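4.2 Who gets heard at media events

Organisers of journalism conferences often say that their programs bring new voices into the debate about press freedom. We were not convinced by this claim when we began, and the results give us little reason to change our minds. We coded 1,703 speaker listings from the yearly gatherings held at Plotville and Witura, using printed programs and, where these were missing, archived web pages. A speaker was counted as new if they had not appeared at either event in the previous 7 years.

On paper, the share of new speakers rose at both events. Much of the rise vanishes once session type is taken into account. Newcomers were placed mostly in side rooms, in short talks, or on panels that ran at the same time as the keynote. Only 101 of the listings that we coded as new were for the main stage. Being named in a program is a weak measure of being heard, and earlier work by the Riis group, which treats the two as the same thing, should be read with that in mind.
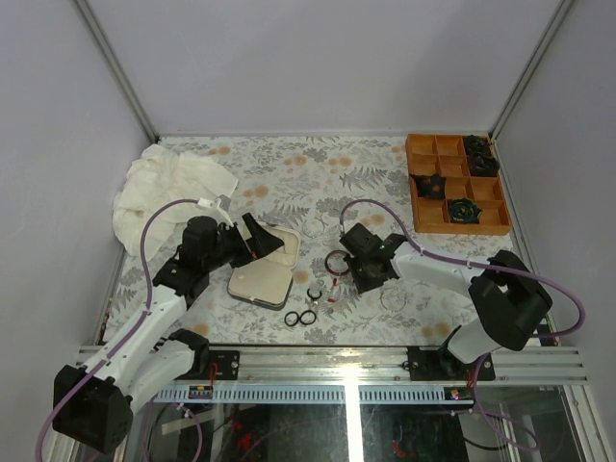 Figure 3

A second problem is the label itself. Both organisers use the word "artist" generously. At Witura it covered cartoonists and playwrights, but also a communications adviser who had once published a book of poems. We recoded these cases by main occupation, and the arts share fell in every year of the sample. The organisers may have good reasons for their wider definition – we did not ask them – but it makes their published totals hard to compare with anyone else's.

We also looked at what happened to coverage afterwards. If these events shape how newspapers write about human rights, some trace should appear in the weeks that follow. We searched the Fikstead news archive for stories that quoted a speaker on the topic of their session and found 19. Most of them quoted people who were already regular sources for the same paper. The archive leaves out broadcast and most community media, so the true number is likely higher, though we doubt it is high enough to support the claims made in the closing statements.

None of this shows that the events are useless. People may go home with contacts, ideas or a new colleague, and our method would miss all of it. Interviews might pick up some of these effects, but those who attend have usually spent money and time to be there, and their own accounts of its value would need to be treated with care.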